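Unit 5: Writing a Kitchen Brief Your Client Will Read

Welcome back, everyone, and thanks for sticking with me through the plumbing unit, which I know was a bit of a slog (the grease trap tables will come in handy one day, I promise!). This week we leave pipes behind and get on to the part of the course I enjoy most, the written brief. Bring your marked-up floor plans to the tutorial, and bring a pencil, because we'll be rubbing things out.

A brief is the document that sits between what a client tells you at the first meeting and what you draw. Most of the trouble I've seen on small jobs, over more years than I care to admit, began with a brief that was too thin. The client said "plenty of bench" and the designer heard one thing and the client meant another, and by the time the joiner turned up it was an expensive conversation.

Start with the people

Before you measure anything, write down who cooks, who cleans up, and who stands about chatting with a glass in their hand. Our case study for the term, the Varghese kitchen, is a good one for this. There are 2 regular cooks in that house, one tall and one not, and they like to work at the same time. The old galley layout had them bumping hips at the sink every evening. Their brief runs to a page and a half before it mentions a single cupboard, and I'd like yours to do the same.

Ask about habits as well as wishes. People will tell you they want a bigger oven and forget to mention that they roll out dough every weekend, or that the kettle lives on the windowsill because there's no power point anywhere else.

Bench heights and surfaces

The Varghese main bench was set at 890 mm, finished height, which suited the shorter cook and was a fair compromise for the other. Please write "finished" in your own briefs every single time. If you leave it out, somebody will measure to the top of the carcass and you'll lose the thickness of the benchtop.

For surfaces, say what the client will do on them and let the material follow. Timber is kind to crockery and pleasant under the hand, but it wants oiling and it dislikes standing water. Tile on the wall behind is easy to wipe down, though you should talk about grout colour early on (pale grout behind a cooktop is a lovely idea for the first month or so). Pay attention to the line where the two meet, too. Timber moves with the seasons and tile doesn't, so the joint needs a flexible sealant in a colour somebody has chosen on purpose.

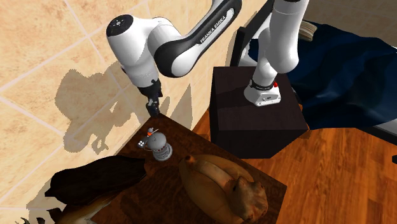 Fig. 2. Wooden table near a tiled wall (computer rendering).

Money, and how to write it down

Put the budget in the brief, however awkward it feels. I ask for a figure for the whole job and a separate allowance for the things people fall in love with in showrooms. In the case study the tap allowance was $274, and having it on paper saved a good deal of grief when the brochures came out.

For the tutorial

Read the Lona apartment brief in your course pack and mark every sentence that could be understood two ways. Then rewrite the section on storage in your own words, in plain language, and try it out on a friend or a neighbour who has never renovated anything. Where they frown, rewrite it again. Drafts can go in the tray by my door up until 4 pm, and late ones should be emailed to me with your tutorial group in the subject line.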